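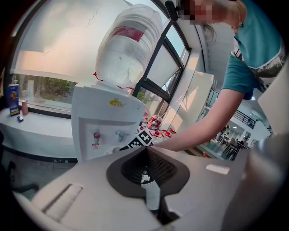
Review: Loud Paper, the Seltwood box of protest prints

Naima Ramadan

I spent most of August with this box open on the kitchen table and I still haven't put it away. Loud Paper is a set of 99 loose prints by political cartoonists and poster makers, put out by Seltwood in a run of 1,000, with a booklet by Rawan Nassar on what happened to the people who drew them. Some were fined, some lost their jobs, and a few had to leave home for good.

Start with Kamil Murín. His six drawings of a mayor who gets smaller every time he opens his mouth are the funniest thing in the set, and they were pasted up on bus shelters overnight before the town council had them scraped off. The printing is lovely — thick cream stock, proper blacks, and you can see where his pen ran dry and he carried on anyway.

Yoga Wijaya's work is quieter. He draws court rooms, mostly the backs of heads, with one chair left blank in each. I went past them quickly the first time and then kept going back (my sister has already asked for number 41, and she isn't having it).
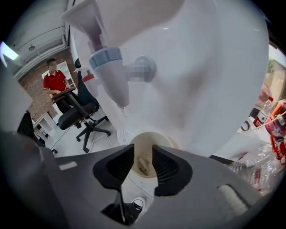 Issue 27, page 14

The booklet is where I expected to skim, and I read it twice. Nassar interviewed every artist she could reach and lets them disagree with each other. Danica Tichý says she never thought of her posters as art at all, she just wanted people to turn up to the hearing, and roughly 500 of them did. Murín thinks a cartoon that needs a caption has failed. Tichý's all have captions, long ones, and they're brilliant!

A few grumbles. The prints are numbered on the back in pale grey, so putting them in order after a good rummage takes ages. The lid is tight enough that I tore a corner. And I'd have liked more than two pages on the Holub workshop, where so much of this was printed by hand — there must be a whole book in that place.

It would suit a classroom or a library very well. The prints are small enough to pass round and sturdy enough to survive it, and Seltwood says schools may copy any of them for lessons without asking.

Loud Paper, edited by Rawan Nassar. Seltwood, boxed, with 64-page booklet. Reviewed from a copy bought by the magazine, 02/11/2016.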